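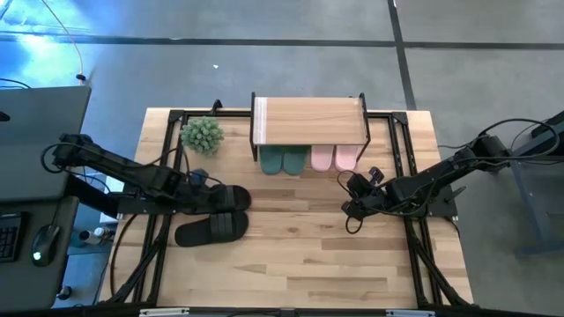 Film news writer, part-time, Julter

Posted Apr 9, 2021
Location: Stunport or remote
Start: June

Julter covers commercial movies: who is making them, who is in them, when they open and how they do. We need a writer for the evening desk, and we would like one who doesn't believe most of what lands in our inbox.

A lot of film news goes like this. An unnamed source close to the production tells a site that a big star has loved the script. Another site reports that the star is on board. A third reports that the star has walked out over dates. The star was never asked. We have run stories like that ourselves and would like to run fewer of them. We say so in a job ad because applicants tend to send us samples built entirely out of them, and then wonder why they didn't get a call.

If your reaction to the phrase "in talks" is to ask who is talking, and who told you, please keep reading.

What the job is

You will write short news pieces during an evening shift. Most run well under 400 words. You will check casting announcements, release date changes, remake rights, trailer launches and opening weekend claims. You will make phone calls, which some applicants seem to find surprising. You will also spend a fair amount of time deciding that something isn't a story, and writing one line in the desk log explaining why you left it alone. Those lines get read.

Once a month or so you would write something longer. Recent subjects have been why the remake of Pramell has been announced three times with three different leads, and how a producer gets to call a movie a hit on its opening morning. We have no fixed view on remakes. Some are good. But "completely different from the original" is a thing people say about nearly all of them, and we expect you to ask what was changed before you print it.

You would report to Brodie McKinnon, who runs the evening desk. Awuor Kashindye edits the site and reads everything before it goes up if it names a living person and a sum of money. She will send things back. She sends Brodie's things back too.

What the job is not

There are no red carpets. Press screenings happen, but the reviewers go to those, and there is a line for the spare seats. We don't take trips paid for by studios, and we don't let publicists see copy. Interview slots at junkets are offered to us fairly often, usually with a list of topics to avoid, and we usually turn them down. If meeting actors is the main attraction, you will be bored by the second week.

We also don't do star ratings for trailers, "first reactions" pieces made of other people's posts, or lists of things fans are saying. You may have seen our competitors do well out of these. So have we.

Who we want

Someone who has written news under a deadline before. It doesn't have to be film news. The best person we ever had on evenings came from a local paper where she covered zoning, and she was very hard to fool about budgets.

You should watch popular movies and mostly enjoy them. Doubt about the publicity is welcome – contempt for the audience isn't, and it comes through in the writing faster than people think.

A second language is useful, particularly one with its own film industry, as many remake stories start in an interview that got translated badly. Tell us what you can read and how well. "Conversational" is fine if you mean it.

A film degree will neither help nor hurt you. The same goes for a large social media following. We have been told that followers bring readers with them, and we have yet to see it happen.

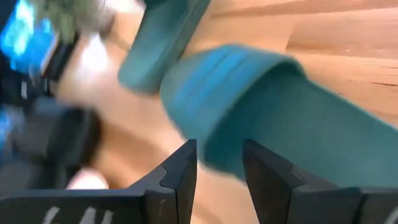
Hours and pay

Four shifts a week, five hours each, starting at 5 p.m. Stunport time. You can work from home if your connection is reliable and you pick up the phone. One shift in most weeks falls on a weekend, as that is when the opening numbers come in and when people start shading them.

We pay by the shift at a rate we will give you in our first email, before you do any work for us. We leave it out of the ad only because it depends on whether you are hired as staff or freelance, and the two figures side by side confused people last time. Ask and we'll tell you both. The first 90 days are a trial for both sides. Nobody has to pretend it's working if it isn't.

We won't describe the company as a family, and there's no talk of exposure. Longer pieces are paid for on top of the shift rate.

How to apply

Send the desk the following, in the body of an email, with no attachments:

Two pieces of your published work, as links. News, please. Reviews and essays tell us how you write but little about how you check.

A paragraph on something you got wrong in print and what you did about it. If you've never gotten anything wrong in print, we will assume you haven't looked.

Your answer to the exercise below.

Please skip the cover letter about your lifelong passion for cinema. We believe you. We've read 70 of them.

The exercise

A publicist for Odera Pictures emails at 9:40 p.m. The studio has bought the remake rights to a recent action hit. An "A-list name" is attached, shooting begins "shortly," and the new version will be "bigger in every way." A rival site has already posted it, with the name of an actor. The actor's manager isn't picking up.

Write what you would publish at 10 p.m., if anything. Then tell us who you would contact next and what you would ask them. Keep it short. There isn't a correct answer, although there are several we'd worry about – one of them uses the actor's name in the headline with a question mark after it.

What happens after that

Brodie reads every application and replies to all of them, sometimes slowly. If we like yours, we'll set up a call with him and Awuor, then one paid trial shift on a normal evening with whatever news there is. It may be a dead night. We can't fix that, and we'd sooner see how you handle a dead night anyway.

Don't send applications through recruiters, and don't ask a mutual friend to put in a word. Questions about hours, equipment or anything else can go to the desk address on our contact page, with "evening writer" in the subject line.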